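Keeping the timestamps straight: a talk with Naa Mahama about Pemeo

Naa Mahama maintains the ingestion and alignment code at Drandilow, a small company that trains manipulation policies on demonstrations recorded with hand-held grippers. Her tool, Pemeo, takes raw recordings and turns them into trajectories a policy can be trained on.
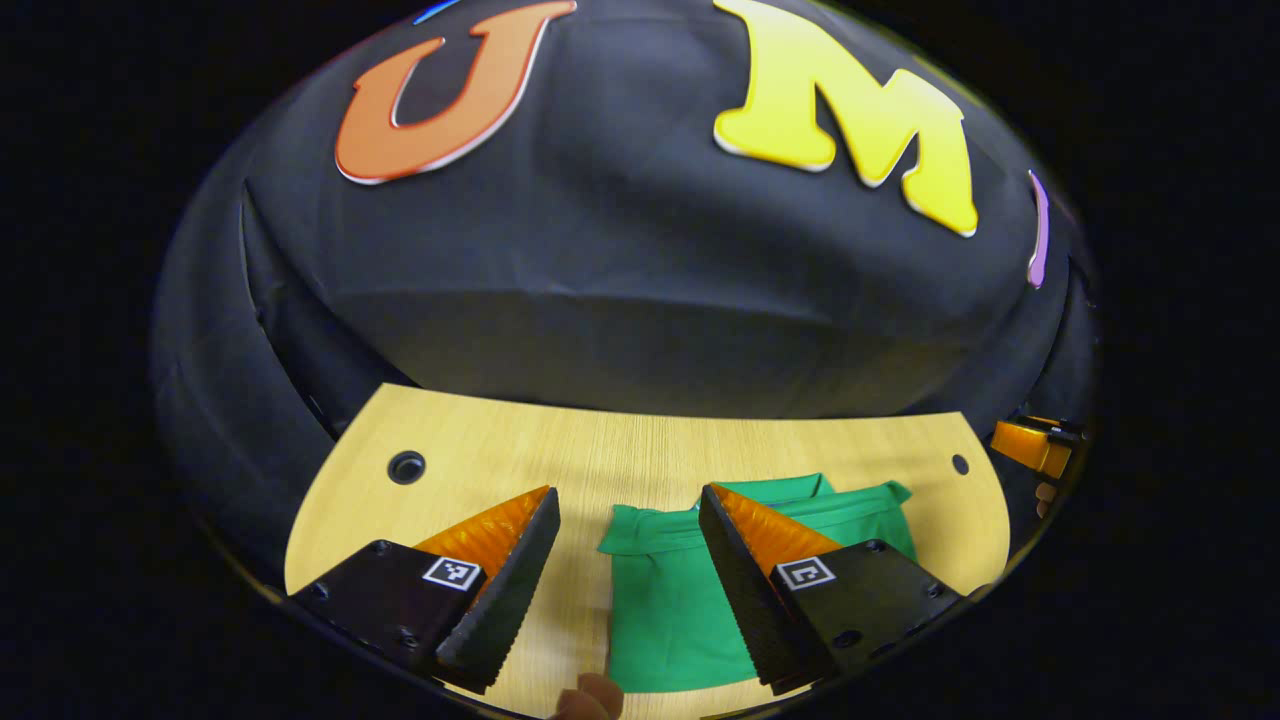
Mahama spent her first year on the project working almost entirely on time. "Everyone wants to talk about the network," she said. "My inbox was all clock offsets. The camera stamps a picture when the buffer is handed over, the inertial unit stamps on its own oscillator, and the two drift. On a folding task a small error puts the finger closure before the contact, and the policy learns to pinch air."

The first version of Pemeo corrected this with a single constant per device, measured on the bench. It held up for short recordings. For longer ones the offset at the end no longer matched the offset at the start, so the current version fits a linear drift term for each recording and rejects any session where the residual is too large. Mahama would like a better model for temperature effects but has not found the time.

Gripper width is a separate problem. There is no encoder in the fingers; the opening is computed from the fiducial markers mounted on them. Detection is done per image, and when one marker is lost, the tool assumes the fingers are symmetric and computes the width from the other. When both are lost, it interpolates across gaps of up to six images and marks anything longer as invalid.

"The old code interpolated across everything," Mahama said. "You could have a sleeve over both markers and get a beautiful smooth width curve. It looked better than the real data — that should have worried us sooner."

Cloth made the issue worse. Fabric comes up between the fingers and covers the tags at the point where the width matters most. Wissam Mahasneh, who writes the planner that consumes Pemeo's output, asked for a confidence value on every width sample. He got it in February, after what both of them describe as a long argument about file formats.

"I don't need the number to be right every time," Mahasneh said. "I need to know when to ignore it. With the confidence channel I can weight the loss and stop throwing out whole demonstrations over one bad grasp."

Under the earlier rule, nearly 14 percent of folding demonstrations were dropped. Mahasneh puts the current figure at 6 percent, most of it from pose tracking and not from width. The tracker needs visual texture, and plain surfaces close to the lens give it little to hold on to. Relocalization was moved into a second pass, run over the completed recording in both directions, and the two estimates are merged where they agree.

The second pass is slow. A batch that used to finish over lunch now runs overnight on Rarix, the team's job scheduler, which splits it across 12 workers. Mahama has resisted requests to make the pass optional. "If it's a flag, someone turns it off on a Friday, and then there are two kinds of data in the same folder with the same name."

Versioning came up several times. Each trajectory now carries the hash of the calibration file and of the code that produced it, and the training loader, Zein, refuses a mixed set unless the user lists the hashes explicitly. Mahasneh admits he wrote a script to list them automatically. Mahama found it in review and asked him to delete it.

Asked what she would change if she started over, Mahama named the coordinate conventions. Pemeo stores poses relative to the first image of each recording, while the planner works relative to the current gripper pose, and the conversion lives in both code bases. "One of the two copies had a transposed rotation for a while. I won't say whose."

"Mine," Mahasneh said.

The conversion is being moved into a shared library, with tests that round-trip random poses and compare the results. Mahama expects to remove the duplicate from Pemeo once the planner's next release has switched over.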